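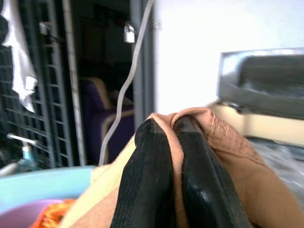
附件：米色薄布料，有褶皱

工单主题：Sproģis 刺猬喷泉摆件，出水断断续续，疑似水泵问题
产品类别：庭院摆件 / 太阳能喷泉
购买渠道：Stustis 网店
状态：处理中，等待配件

买家提交
摆件是八月到的，Brullik 送的货，外箱完整，刺猬本身没有磕碰，仿铜色的漆面也还行，这部分我没意见。问题出在水泵。页面上写的是“晴天持续出水”，我这边大晴天，出水三分钟左右就停，过一阵又自己出来，再停。太阳能板朝南，上面没有树荫，也没有落叶。水盆加到了刻线。我想知道这是正常的还是坏了，请不要回复我“受天气影响”，我写的就是晴天。

Stustis 售后回复
您好，感谢您选择我们的产品。太阳能喷泉的出水会受到云层和光照角度的影响，间歇出水属于正常现象。建议您将太阳能板调整至阳光充足处，并清洁板面。如问题依旧请随时联系我们。

买家回复
上面刚说过板子朝南、没有遮挡。板面我也擦了，用湿布擦一遍，再用干布擦一遍，没有区别。另外，如果“间歇出水”是正常现象，那页面上的“持续”两个字是什么意思？我不太相信这条回复是看过我的工单之后写的。

Stustis 售后回复
抱歉给您带来不便。已为您转交产品技术组，请按以下步骤排查，并把每一步的结果写在工单里：
先断开太阳能板与水泵的插头，检查插头内是否有水汽或氧化。
取出水泵，打开前盖，取下叶轮，用清水冲洗，装回。
不接刺猬嘴部的出水管，把水泵单独放进一桶清水里，在阳光下运行，观察是否停转。
若单独运行正常，请检查摆件内部软管是否弯折。

买家回复，上午
终于有点内容了。逐条写。
插头：拔开看过，金属片是亮的，没有绿锈，里面没有水。插回去的时候有点松，但说不上接触不良，我晃了几下线，水泵没有反应变化。
叶轮：前盖很难开，说明书画的是“轻轻旋开”，我用了指甲、硬卡片，最后垫着毛巾拧才开。里面有一点绿藻，很少，我不认为这点东西能卡住什么。冲干净装回去了。
单独放桶里：中午开始，连续跑了45分钟，一次没停。水柱高度也稳定。
所以按你们的逻辑，水泵没坏，太阳能板也没坏。那就剩软管了。可是软管在刺猬肚子里，底板是胶封的，我怎么检查？总不能让我把一个装饰品撬开，然后你们再告诉我“人为损坏不保修”。

产品技术组回复
您好。感谢您的详细反馈，这个结果很有帮助。水泵为 Clikier 品牌，带有空转保护：检测到进水量不足时会自动停机，过一段时间后再尝试启动。您描述的停停走走与空转保护的表现一致。请确认水盆水位是否足够，水泵是否完全浸没。
底板请暂时不要撬开。

买家回复
水位在刻线上，第一条就写了。水泵也是完全浸没的。
另外说一句，空转保护这件事，说明书里没有，商品页面里也没有。你们第一次回复讲的是云层，第二次讲的是软管，现在是空转保护。每次都说得很像那么回事。我不是不愿意配合，只是想先弄清楚这次是查出来的，还是猜的。

产品技术组回复
理解您的疑虑。坦率说，目前仍是推断，还没有定论。我们想请您再做一个测试：把水位加高到刻线以上两厘米，其他不变，在同样的时段运行，记录停机情况。刻线的位置在早期批次里可能偏低，我们需要您的结果来核对。

买家回复，傍晚
加了两厘米。结果：停机次数明显少了，但没有消失。风大一点的时候，水柱被吹到盆外，过一阵就开始停。没风的时候基本不停。
我自己的看法：刺猬嘴的喷口角度太平，水有一部分直接落到盆外面，水位一直在往下掉，掉到一定程度泵就停。停的时候管子里的水流回盆里，水位回来一点，它又启动。这跟你们说的空转保护倒是对得上，这一点我承认。不过根源应该是喷口和那条刻线，怪不到天气头上。
还有，商品图里那只刺猬的水柱是往上拱的，我家这只基本是往前喷。你们能不能对一下，是我这只装歪了，还是图上那只跟实际发的不是同一种喷口？

产品技术组回复
已与 Sproģis 方面核对。该款摆件前后用过两种喷嘴，早期批次为平口，后来改为上扬口。您收到的是平口。水盆刻线是按上扬口标注的，用在平口上确实偏低。
商品图拍的是上扬口版本，我们已通知页面负责的同事修改。
处理方案：为您免费补发上扬口喷嘴一个，可直接替换，不需要拆底板。喷嘴为插拔式，向外拔出时请左右轻转，不要直拉。

买家回复
几个问题，麻烦一次答完，不要分几天答。
一，“左右轻转”和前盖的“轻轻旋开”是不是同一个轻法？如果拔断了算谁的？
二，换了喷嘴以后水位加到哪里？还是原来的刻线，还是刻线以上？
三，漆面。喷嘴边上是仿铜做旧的，补发的喷嘴是什么颜色？我买这个是放在门口给人看的，不想要刺猬嘴里叼着一截黑塑料。
四，如果换完还是停，能不能直接退货，不再走一轮排查。

产品技术组回复
一，按上述方法操作出现断裂，由我们承担，补发或换货均可，请保留断裂件。
二，换上扬口后，水位加到原刻线即可。有风的日子可以略高。
三，补发喷嘴为仿铜色，与嘴部颜色接近。因做旧为手工，不保证完全一致。
四，可以。本工单已备注，若更换后晴天无风条件下仍反复停机，可直接退货，运费由我们承担。

买家回复
第三条的“接近”我先存疑，到货再说。第四条请不要只备注在你们内部，这里写了我就当是书面答复。

内部备注（对买家可见）
配件已出库，由 Brullik 派送，预计星期五送达。
同批次平口喷嘴的在库摆件共8件，已暂停发货，待更换喷嘴后再上架。说明书补充页增加两项内容：Clikier 水泵空转保护的说明；平口与上扬口对应的水位。

买家回复
喷嘴收到了。拔旧的那个花了点力气，没断。新的插进去很紧，颜色比嘴边浅一点，站着看不出来，蹲下能看出来，算了。
水柱现在是往上拱的，落点在盆里。下午跑到太阳被房子挡住为止，中间停过一次，那会儿正好有云，这次我接受云的解释。
工单先不要关。上次空气净化器的工单也是好了一天就给我关了，后来重新开单又从“请检查电源”问起。等刮过一次像样的风再说。

Stustis 售后回复
好的，工单保持开启，期间不会自动关闭。如再次出现停机，请直接在本工单下回复，并注明当时的水位和风况，我们会跳过基础排查。

买家回复
补充一句，新的说明书补充页我在网上看了，水位那张图里两种喷嘴的名字标反了。麻烦改一下。

Stustis 售后回复
已确认，确实标反，已提交更正，感谢指出。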